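Ralmont Retro Games Club
Minutes, December meeting

Present: Nga Cao (chair), Maricica Voicu (minutes), 22 members. Opened 7:30 pm.

Previous minutes accepted.

Cosano: Nga has the DOS platformer booting from the original floppies. Disk 2 has a read error and level 31 won't load. Maricica to ask the Cisternas archive for a clean copy.

Arneo tournament: entry fee stays at $30. Joysticks to be calibrated beforehand. 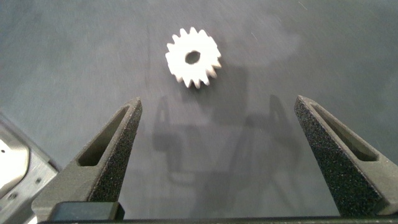

Manual scans: colour pages still to do. Nga will finish them over the holidays.

Other business: sound card drivers deferred to next meeting.

Closed 8:50 pm.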